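About Wuneck

Home Services Prices About Contact

Who we are

Wuneck gives paint advice to people who own or rent the rooms they live in. We don't sell paint. We don't take a cut from anyone who does, and we don't have a color of the year. Every fall a great many companies announce one, and every fall we wonder who asked them. If a color is right in January it was probably right the previous August, and a wall has no idea what month it is.

The business was started by Ruan Joubert after 18 years of painting other people's houses. He had spent a lot of that time rolling a second color over a first color that a client had been talked into. Usually the first color had a lovely name. Ruan has asked us to say that he has nothing against lovely names, only that he has never seen one help a north-facing dining room.

There are eight of us now, most of us former painters, one a former teacher, two who used to stand behind a paint counter and would like that taken into consideration when we are sentenced.

What we doubt

We are often asked for our philosophy. We're wary of the word, but there are some claims in this trade that we have heard so many times we thought we should write down where we stand.

"Blue makes you calm." Maybe. We have painted blue bedrooms for people who slept badly in them before and slept badly in them after. If you like blue, have blue.

"Light colors make a small room look bigger." Sometimes they do. Sometimes they make a small room look like a small room with scuff marks. A dark color in a powder room can be a fine thing, and you will spend less time washing fingerprints off it.

"You can pick it from the screen." You can pick something from the screen. Your phone, your laptop and your neighbor's phone will give you three different greens, and your wall will give you a fourth.

"One coat covers." We keep a drawer for leaflets that say this.

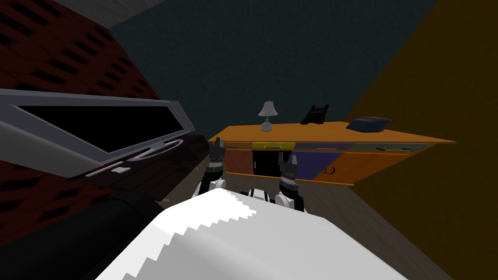 Dark red, teal-gray and dark olive walls, with a strip of gray ceiling.

Strong colors side by side are where most of the arguments in our office start. Half of us think a room with more than two wall colors is asking for trouble. The other half point out that most people who say this have beige houses. We have never settled it and we would be suspicious of a firm that had. What we will say is that the corner matters more than either wall. If two colors look good where they touch, the rest of the room tends to follow, and if they look bad there, no rug will save you.

What you get

A home visit takes most of a morning. We want to see the room early and we want to see it again with the lamps on, so we will ask you to send us a few notes in the evening about how it felt. We bring large painted boards, move them from wall to wall, and leave them with you through the following Thursday. Live with them. Put one behind the couch. Ignore the one you liked first and see if you miss it.

After that you get a written plan: color, finish, number of coats, and what to do about the trim. It's short. If you already have a color you're happy with, we'll tell you to keep it and bill you only for the visit, which has cost us money more than once.

We charge a flat fee. We used to charge by the room until we noticed that this gave us a reason to find things wrong with rooms.

What you don't get

No mood boards. No personality quiz. No promise about what your house will sell for — we have read the articles that put a dollar figure on a front door color and we'd love to meet the door. We also don't do exteriors, though we know a few people who do them well and will pass on a name.

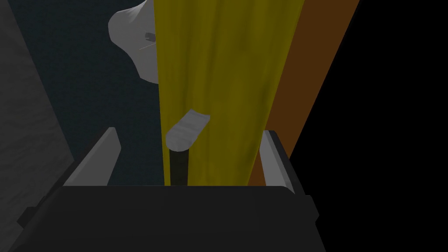

The Harms collection

In the back of our shop on Harms Street we keep 3335 painted boards, some of them older than the company. Ruan started it in his garage with leftovers. Each board has the date, the finish and the number of coats on the back, in pencil, and a good third of them have a rude remark as well. You're welcome to look through them by appointment. Some 500 are out on loan at any time, and we would like those back, please, including the one marked Jondar that left with a very nice couple last September.

Getting in touch

Write to us through the contact page and tell us which way the windows face. Photos are fine, although we won't pick a color from them. We answer our own mail and it can take a few days.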